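Search this site Enter keyword Go

Stöcker Tender Desk: a year's subscription, reviewed

I run the bids for a small firm that sells shelving, lockers and workbenches, and a fair slice of what we sell goes to public bodies: two councils, a college, and now and then an army depot. Tender Desk is meant to find those contracts for me, warn me in good time and keep the paperwork straight. It costs £382 a year for one user, or £1187 for the version with the "compliance assistant". I paid for the dear one in December of the year before last, so I've had long enough to form a view.

Setting it up took an afternoon. You tick the sorts of goods you sell, the regions you'll deliver to and the smallest contract worth your time. Then the alerts start, and my first doubt with them. In the first month I was sent 81 notices. Plenty were for things we have never sold, among them a boiler service and the resurfacing of a parade ground. The filter reads the category code and pays very little heed to what the notice says. If a buyer picks the wrong code, and buyers do it all the time, you get it anyway. Worse, a locker contract filed under "other equipment" will sail past you. I missed one that way and only heard of it when Jörg Rothe at Horeritz rang to ask whether we were bidding.

Horeritz, I should say, use the rival product from Planinthorpe. Jörg is no great fan of that either, but his alerts can be set by word as well as by code. It seems a small thing to ask for.

The calendar is better. Closing dates, dates for questions and site visits all land in one place, and when a buyer moves a deadline the change shows up the same morning. I've tested this against the official notices several times and haven't caught it out. For a defence tender with three rounds of questions I was glad of it.

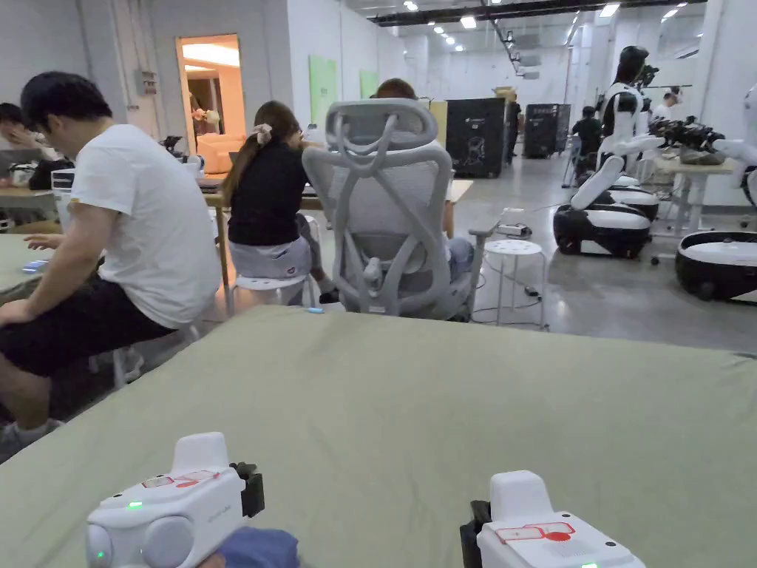
Seated at the tables in a large open room.

Now the compliance assistant, the part you pay the extra for. It reads the tender pack and builds a checklist: insurance, accounts, modern slavery statement, security forms and so on. On a short council pack it did fairly well. On a depot framework with 50 attachments it listed the same insurance certificate four times under four names and left out the pricing schedule altogether. A bid without its pricing schedule goes in the bin. I found the gap myself, reading the pack on paper with a highlighter, the way I did before I owned any of this.

I wrote to support and got a civil reply from Anas Mansour, who agreed that the schedule should have been picked up and explained that it had been saved as a scanned sheet. Fine, but a good many packs have a scanned sheet in them somewhere. He gave me a month's credit and said the fix was planned. I've seen no sign of it.

Then there is the "win score", a coloured dial giving your chances for each contract. Stöcker won't say how it is worked out beyond "past award data". We won a contract the dial had marked red and lost two it had marked green. That's too few to prove anything, but I'd want to see the sums before I let a dial decide which bids we skip. I've turned it off, which takes four clicks in a menu called Preferences (Advanced).

A word on leaving, too. The plan renews by itself and you must give notice in writing 30 days before. You can take out your documents as a zip, but the notes you've made against each tender stay behind.

Would I buy it again? The cheaper plan, perhaps, for the calendar and as a second pair of eyes on the official notice sites, which are free and which you should still be checking. The £1187 plan, no. I have dropped down to the basic one until the next renewal and will look at Planinthorpe before then, if they'll let me try it without a sales call first.

Score: 5 out of 10
Reviewed on a Windows laptop, single user, UK notices only.

Related reviews
Plidiscombe Bid Library: tidy, slow, overpriced
Framework agreements: are the paid guides any use?
Three e-signature tools for small suppliers
Planinthorpe Alerts: first look

Contact | Privacy | © 2022 Plidiscombe Supplier Reviews | Back to top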